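Preparing Toast for the Breakfast Table

Guidance for kitchen helpers, Skeltdale House, Brunley

Breakfast at Skeltdale House is served from 7.30 in the morning, Monday included. Toast is the item most often requested and the one most often sent back. The following method has been agreed with the kitchen supervisor, Delyth Rowlands, and should be followed by all helpers on the breakfast rota. It replaces the sheet formerly kept inside the pantry door.

Before you begin

Wash and dry your hands. Check that the toaster is switched off at the wall and that it has cooled, then slide out the crumb tray and empty it into the food waste bin. Wipe the tray with a dry cloth and push it fully home. Water must not be used on any part of the toaster.

Stand the toaster on a clear, level stretch of the worktop, away from curtains, paper towels and the bread wrapper. Lead the cord out behind it, clear of the place where you will be working. Nothing should be placed over the slots, whether or not the toaster is in use.

Bread

The Drerlow white loaf is used for ordinary service and the wholemeal on request. Slices should be of even thickness; a wedge-shaped slice will scorch at the thin end before the thick end has coloured. Bread taken from the freezer may be toasted without thawing, but the slices must first be separated with a table knife and any loose ice shaken off. Residents who require gluten-free bread are listed on the kitchen board, and their toast is prepared in the separate toaster in the Powell Room.

Toasting

Put one slice in each slot. Set the dial to 3 for fresh bread and press the lever down until it catches. Yesterday's bread is drier and should be toasted at 2. Remain with the toaster until it has finished. Should the bread begin to smoke, press the cancel button and switch off at the wall before doing anything else.

The colour required is a light golden brown across the whole face of the slice. Residents who prefer darker toast will say so, and a slice can always be returned to the slot for a short time.

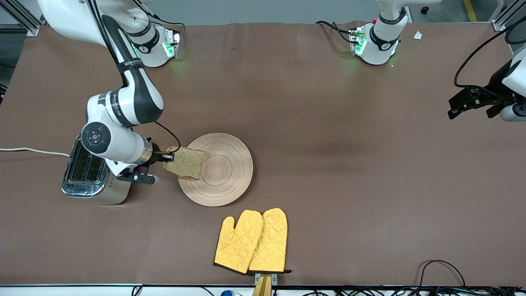
Lift each slice by its top edge and move it straight to a wooden plate. Wood is preferred to china for this purpose, as toast laid on cold china soon becomes damp underneath. Slices should be set down singly or leaned against one another - never stacked flat. If a slice has stuck, switch off at the wall, remove the plug and allow the toaster to cool before easing the bread free with wooden tongs. Metal cutlery must never be put into the slots.

Oven mitts should be kept within reach for hot dishes and trays. They are too thick for handling slices and are not to be used for that purpose.

Serving

Toast should reach the table promptly. Butter is offered separately, in the small dishes, except where a resident has asked for it to be spread in the kitchen. Marmalade and honey are put out by whoever is laying the tables.

Clearing away

Switch off and unplug the toaster. Once it is cool, wipe the outside with a soft, barely damp cloth and dry it at once to prevent smears. Wooden plates are washed by hand in warm soapy water, rinsed and stood on edge to dry - they must not be soaked or put in the dishwasher. A plate that has become rough may be left on the shelf by the sink for Emrys Parry, who will oil it.

Faults with the toaster or its cord are to be entered in the kitchen book and reported to Beca Price before the next breakfast service.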